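천연발효종 키우시는 분들 용기 뭐 쓰세요? (글이 좀 깁니다)

작성자: 밀가루반포대
2015.01.30 (30/01/2015)
게시판: 홈베이킹 수다방

안녕하세요, 눈팅만 하다가 글 남겨요. 지난 9월부터 르방을 키우고 있는데요. 처음엔 잼 다 먹은 유리병에 키우다가 두 번 넘쳤습니다. 한 번은 밤새 넘쳐서 아침에 싱크대 상판 긁어내느라 출근도 늦었고요 ㅠㅠ 마른 르방은 진짜 시멘트예요. 다들 아시죠?

그래서 용기를 바꿔볼까 하고 이것저것 써봤는데 쓰면 쓸수록 모르겠어서 여쭤봅니다. 제 환경부터 적을게요.

밀가루는 Barkon 통밀이랑 그냥 강력분 반반 섞어요. 물은 정수기 물이고 먹이는 1:1:1로 하루 두 번 줍니다. 집이 북향이라 겨울엔 부엌이 꽤 추워요. 그래서 보일러 배관 지나가는 바닥 쪽에 두는데, 고양이가 자꾸 그 자리를 뺏습니다.

지금까지 써본 것들

1. 유리 잼병
속이 보이니까 기포 구경하는 재미는 제일 좋아요. 고무줄 끼워놓고 얼마나 올라왔나 보는 거요. 그런데 입구가 좁아서 주걱이 안 들어가고, 어깨 부분에 낀 반죽은 젓가락으로 파내야 돼요. 병 입구에 말라붙은 것 때문에 뚜껑이 안 열려서 남편 부른 적도 있습니다.

2. 모서리 둥근 플라스틱 통
쌀 덜어 먹던 아이보리색 통인데 요즘은 이걸 제일 많이 써요. 모서리가 둥글어서 실리콘 주걱으로 한 바퀴 돌리면 싹 긁혀요. 설거지가 이렇게 편할 일인가 싶었어요! 단점은 속이 안 보인다는 거. 뚜껑을 열어봐야 아는데 제가 또 그걸 못 참고 하루에 열 번은 열어봅니다. 그리고 냄새가 좀 배는 것 같기도 하고요. 식초물에 담가도 킁킁 맡아보면 시큼해요. 기분 탓일까요?

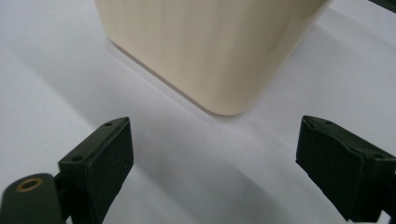 3. 도자기 단지
친정엄마가 고추장 담으시던 작은 단지예요. 분위기는 최고고요, 빵 굽는 사람 된 기분이 납니다. 그런데 무겁고, 겨울엔 단지 자체가 차가워서 르방이 축 처져요. 한 번 따뜻해지면 오래 가긴 하는데 그 한 번이 안 옵니다.

4. Nendon 밀폐용기
선물로 받았는데 너무 꽉 닫혀요. 뚜껑이 뻥 하고 튀어서 심장 떨어지는 줄 알았어요. 살짝 얹어만 두면 되는데 그럴 거면 굳이 이걸 쓸 이유가 없어서 지금은 멸치가 들어가 있습니다.

여러분은 뭐 쓰세요? 그리고 플라스틱에 키우면 안 된다는 글도 봤는데 진짜인가요? 참고로 빵은 호밀 깜빠뉴 위주로 굽고, 성공률은 반반입니다...

댓글

호밀밭에서
저는 무조건 유리요. 르방은 산성이라 플라스틱에 오래 두는 건 좀 찝찝해요. 입구 넓은 일자 유리병으로 바꾸시면 긁는 문제도 해결돼요. 어깨 없는 걸로요!

탕종언니
ㄴ 산성이라고 해봤자 김치 정도인데요 뭐. 김치는 다들 플라스틱 통에 넣으시잖아요. 식품용이면 괜찮다고 봐요. 저는 3년째 플라스틱인데 르방도 저도 멀쩡합니다 ㅋㅋ

호밀밭에서
ㄴ 김치통도 저는 스텐 써요 ^^;

탕종언니
ㄴ 아 네... 그럼 할 말이 없네요 ㅋㅋㅋ

오븐앞대기조
플라스틱은 재질보다 흠집이 문제 아닌가요? 수세미로 박박 닦다 보면 잔기스 나고 거기 반죽이 끼잖아요. 저는 부드러운 스펀지로만 닦고, 기스가 눈에 띄면 그냥 버려요. 그리고 찬물로 먼저 헹구세요. 뜨거운 물 바로 부으면 밀가루가 익어서 더 안 떨어져요.

밀가루반포대 (글쓴이)
ㄴ 헉 저 맨날 뜨거운 물부터 부었어요. 시멘트의 원인이 저였군요...

브리오슈먹는곰
냄새 배는 거 기분 탓 아니에요. 저도 그래서 통을 두 개 돌려 써요. 하나 쓰는 동안 하나는 햇볕에 말리고요. 북향이시면 햇볕이 문제겠네요 ㅠ 베이킹소다 푼 물에 하룻밤 담갔다가 말려도 꽤 빠집니다.

크럼이뭐길래
용기보다 양이 문제 같은데요. 얼마나 키우세요? 1:1:1이면 통의 3분의 1 넘게 채우시면 당연히 넘쳐요. 저는 평소에 80g만 유지하다가 굽기 전날에만 불려요. 그러면 작은 병으로도 충분하고 버리는 것도 줄어요.

밀가루반포대 (글쓴이)
ㄴ 방금 재봤더니 455g이네요... 버리기 아까워서 계속 놔뒀더니 이렇게 됐어요. 쌀통에 키우는 이유가 있었네요.

크럼이뭐길래
ㄴ 455g이요?? 빵집 하세요? ㅋㅋㅋㅋ 덜어서 팬케이크 부치세요. 달걀 하나에 설탕 조금, 소다 한 꼬집 넣으면 끝이에요. 신김치 썰어 넣고 전으로 부쳐도 진짜 맛있어요.

탕종언니
ㄴ 김치전 추천이요. 바삭함이 달라요!

느린발효
다른 의견인데요. 저는 도자기파입니다. 차가워서 처진다고 하셨는데 먹이 주기 전에 단지를 미지근한 물로 한 번 헹구고 수건으로 싸두면 괜찮아요. 예전에 폴란드에서 잠깐 살 때 Cieślak이라는 동네 빵집에 자주 갔는데 거기도 호밀종을 도기 항아리에 키우더라고요. 호밀은 확실히 그쪽이 향이 좋은 것 같아요.

호밀밭에서
ㄴ 향은 용기보다 온도랑 밀가루 영향이 크지 않을까요? 도자기는 유약에 금 간 게 있으면 오히려 더 안 좋을 텐데요.

느린발효
ㄴ 금 간 건 당연히 안 쓰죠. 유리든 도자기든 관리하기 나름이고요. 저는 몇 년을 이렇게 해서 이게 익숙합니다.

오븐앞대기조
ㄴ 두 분 다 맞는 말씀 같아요. 워워~

식빵테두리
저는 Baner에서 나온 계량컵에 키워요. 눈금이 있어서 고무줄도 필요 없고 손잡이 있어서 편해요. 뚜껑은 샤워캡 씌웁니다. 호텔에서 가져온 거요. 보기엔 좀 그래도 가스도 알아서 빠지고 넘쳐도 캡만 버리면 돼요.

브리오슈먹는곰
ㄴ 샤워캡 천재다... 내일부터 합니다.

밀가루반포대 (글쓴이)
ㄴ 저도 샤워캡 서랍에 한가득 있어요! 써볼 데가 생겼네요.

초보제빵러
끼어들어서 죄송한데 속 안 보이는 통에 키우시는 분들은 부푼 거 어떻게 확인하세요? 저는 물에 띄워보는데 자꾸 가라앉아요. 그럼 빵 구우면 안 되는 건가요?

탕종언니
ㄴ 통밀이나 호밀 많이 들어가면 잘 안 떠요. 저는 그냥 윗면 보고 판단해요. 봉긋하다가 가운데가 살짝 꺼지려고 할 때 쓰면 됩니다. 안쪽 벽에 올라왔던 자국이 남으니까 그것도 보시고요.

크럼이뭐길래
ㄴ 시계 보세요. 같은 온도에 같은 비율이면 시간은 거의 똑같아요. 며칠만 적어두면 감이 와요. 겨울이랑 여름만 따로 적으시고요.

초보제빵러
ㄴ 감사합니다! 수첩 하나 사야겠어요.

밀가루반포대 (글쓴이)
댓글 이렇게 많이 달릴 줄 몰랐어요, 다들 감사해요! 일단 반 넘게 덜어서 김치전 부쳤습니다. 남편이 이제 빵 말고 이것만 하래요 -_- 통은 당분간 쓰던 거 그대로 쓰고 스펀지만 바꿔볼게요. 입구 넓은 유리병도 하나 주문했고요. 그런데 호밀 비율 올리면 먹이 주는 횟수도 늘려야 하나요? 지금은 통밀 반인데 호밀로 바꿔볼까 해서요.

느린발효
ㄴ 호밀이 훨씬 빨라요. 횟수 늘리기 싫으시면 1:2:2로 먹이를 더 주시고 물은 조금 줄여보세요. 되직하게 키우면 천천히 갑니다.

호밀밭에서
ㄴ 이건 저도 동의해요. 한꺼번에 바꾸지 말고 며칠에 걸쳐서 조금씩 섞으세요. 갑자기 바꾸면 이틀쯤 삐져서 안 올라오더라고요.

식빵테두리
ㄴ 그나저나 고양이 자리는 돌려주셨나요

밀가루반포대 (글쓴이)
ㄴ 아뇨 지금도 통 옆에 붙어서 자요. 털 들어갈까 봐 뚜껑은 꼭 덮습니다 ㅋㅋ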